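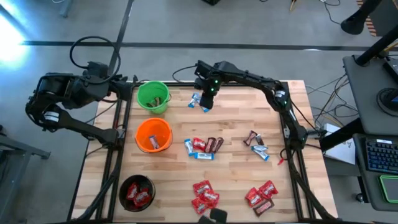 Ticket 362 – label printer dropping off the network
Site: Hulldale packing room
Opened by: Ileana Rusu
Assigned to: Florin Sandu
Priority: normal

Reported 29th July. Printer stops partway through a batch and shows Offline on the packing room PC. Power cycling brings it back for 30 minutes or so, then it drops again. Jonstead has the same model and no trouble.

Florin: Pinged the printer from the server. Replies fine, then nothing. Swapped the patch cable and moved it to another switch port. No change.

Ileana: Dropped out again after lunch, 200 labels into the Skanderitz order. We finished the rest on the office printer, but the colour is off and the labels curl.

Florin: Checked the address. Printer was set to DHCP and the new time clock had been given a fixed address in the same range. Both were trying to use it. Gave the printer a reservation outside the range and updated the port on the PC.

Ileana: Still says Offline, but it prints.

Florin: That's the SNMP status box on the port. Unticked it and restarted the spooler. Please run the big Procházka batch and let me know.

Ileana: All 3000 printed, no dropouts. Status shows Ready.

Florin: Good. Time clock address added to the network sheet – it was never written down. Leaving this open until the next firmware check.

Service desk contact: extension 200 | © Hulldale IT | Back to top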